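## Section 4: Preparing the Word Card Task

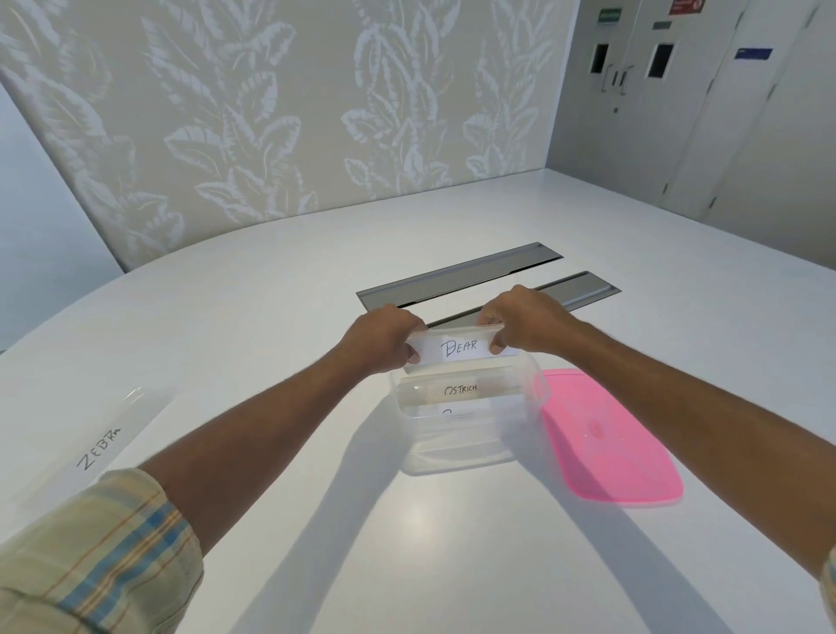 *Figure 4. Handling the BEAR card at the storage container, with both hands on the card.*

This section applies to student teams in the Ganmont Robotics Club who are recording human demonstrations for the card sorting task. Read Section 3 (Head Camera Fitting) before starting. Each session requires a demonstrator and a recorder, and both students must have signed the bench log.

### 4.1 Materials

- One clear plastic container with its lid
- The animal word cards for the current set
- The labeled tube for the current set
- Bench log and task sheet

Cards must be lettered by hand in black capitals. Letter size may differ from card to card, as the recognition exercise in Section 7 depends on this variation. Do not replace a worn card with a printed one.

### 4.2 Setting Up the Table

1. Clear the white table of bags, drinks and personal items.
2. Place the container near the middle of the table, within easy reach of both hands.
3. Remove the lid and lay it flat to the right of the container.
4. Lay the tube on its side to the left. Turn it until its label can be read from the demonstrator's position.
5. Stand the cards upright in the container with the lettering toward the demonstrator.

**Note:** Keep small parts away from the cable trays at the back of the table. Items that fall into the slots are to be reported to Ms. Pitkänen and must not be retrieved with tools.

### 4.3 Recording a Demonstration

1. The recorder reads the animal name from the task sheet and starts the recording.
2. The demonstrator takes the named card by its left and right ends, using both hands.
3. Raise the card until its lower edge is clear of the container, then pause. Keep fingers and thumbs off the lettering.
4. Lower the card into the container at the position given on the task sheet.
5. Withdraw both hands to the front of the table before the recorder stops the recording.

If a card is dropped, finish the movement and mark the attempt "D" in the bench log. Dropped attempts are kept - they are used in the error review led by Mr. Yagi.

**Caution:** Do not lean over the container to read the rear cards. Sudden head movement blurs the recording and may loosen the camera strap.

### 4.4 File Names and Storage

Save each attempt under the team name, followed by the card word and attempt number, for example *Remis_BEAR_17*. Copy all files to the Evard drive before leaving the bench. Teams that miss the Monday transfer must arrange a new time with Mr. Chettiar.

A complete submission contains 735 accepted attempts. The drive folder for each team is limited to 1000 files, including those marked "D".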